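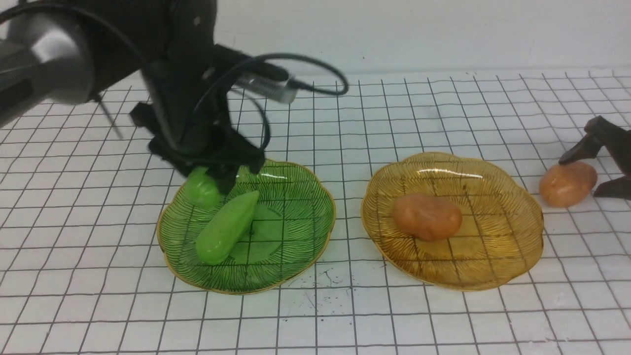
Does it help to use coloured plates in a sorting game for young children?

It helps when each plate is close in colour to the food that belongs on it. With plain white plates the children have to be told which plate is which, and they forget.

Sitside Sorting Game: Project Report
Submitted 13 January 2021

Background

The brief was to plan a table game for the nursery class at Osei Primary, using things that could be bought cheaply or were already in the cupboard. The game had to be playable with very few spoken instructions and had to be over before the children lost interest. I chose sorting play food, as the class already had a box of it and every child knew what the pieces were meant to be.

Materials

The play food is toy vegetables in two colour groups, green ones and orange potatoes. The potatoes vary a little in shade and lean towards pink in places. Other pieces in the box, such as a red and white radish, were left out as they could belong to more than one group.

For the plates I used two from the Brestora range, one green and one amber. They are glass, with a scalloped edge like a flower, a gold rim and dark lines fanning out from the middle. They came from Protavow, a second-hand shop. Glass would not be my choice for a finished game, but I could not find plastic plates in these colours in time. An adult stayed at the table whenever they were out.

The tabletop is white with a grid of thin black lines. I wanted the grid so that the plates could be put back in the same squares before each turn. The glass is see-through, so the lines can be made out under the plates as well.

How the game is played

The food starts on the bare table. The green pieces go on the green plate and the potatoes on the amber one. Potatoes are orange and the plate is more of a yellow, so this match is looser. The child says when they have finished.

Trials

I ran the trials in October and recorded 100 placements, one for each time a piece was put down on a plate. Of these, 9 were on the wrong plate. Most were potatoes put on the green plate, and they came early in a session.

The long green piece caused a different problem. It takes up the middle of the plate, and the small pieces get pushed up against the rim. Several children moved it again after placing it. I counted only the first placement.

The potatoes stay where they are put on the plate, but on the flat table a knock sends them off. A cloth under the plates would stop this but would hide the grid.

Some children ignored the colours and made a dinner. I did not record those turns.

Changes for the next version

Plates in plastic, with a deeper dip in the middle.
An orange plate in place of the amber one.
A shorter green piece instead of the pepper or cucumber, which the children could not agree on a name for.
Wipe the table before each session. Specks and smudges show up badly on white.

The recording sheets are in Appendix A, and the prices paid are in Appendix B.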